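Keeping wafers crisp through a humid summer
Storage and Packaging board, 6 replies

otier_dry
Shelf life question. Cream wafers in single-serve film packets go soft by the end of June. The packets are sealed at both ends, and the carton is opened several times a day. Room humidity is high from noon on. Is the film the weak point or the seal?
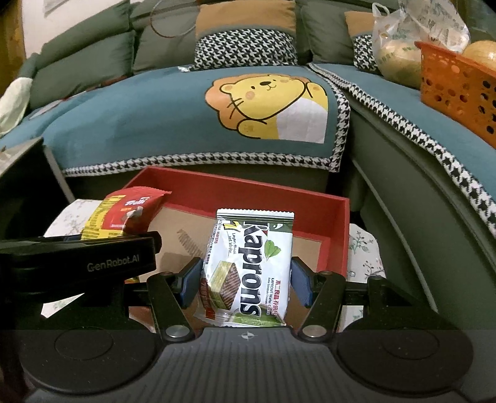
Room temperature is steady, so I have ruled out condensation. I have not ruled out pinholes along the crimp.

Adi Liem
Test the seal first. Submerge a packet in water, press lightly, watch for bubbles. If 2 packets out of 6 leak, the film grade is irrelevant.

cesen
Disagree with the order. Metallized film has a low vapor rate on paper, but fold lines crack the metal layer. A packet can pass the bubble test and still take up moisture over several weeks. Weigh it sealed on Thursday, weigh it again a week later. You need a scale that reads to 0.01 g.

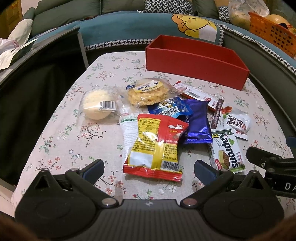
Also keep buns away from wafers if they share a box. Bread products carry far more water, and thin clear wrap does little to hold it in.

Adi Liem
The transfer between two wrapped items is small next to what comes in from room air. I would not bother separating them.

cesen
Small in an open box, agreed. In a closed tin it matters — the air volume is limited and the bun sets the humidity.

otier_dry
Bubble test done, no leaks. Moving to the weighing method. What I plan to do:

1. Lay the packets flat on a cloth and discard any with creased corners.

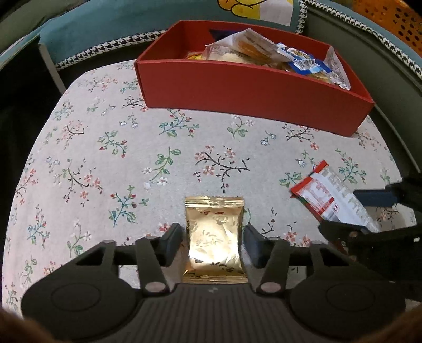

2. Weigh each one and write the value on the back.
3. Put half in a lidded tin with silica gel, leave half out as the control.
4. Weigh again after one week.

wuvthorpe
Dry the gel in the oven before step 3. Gel straight from the bag is often half spent.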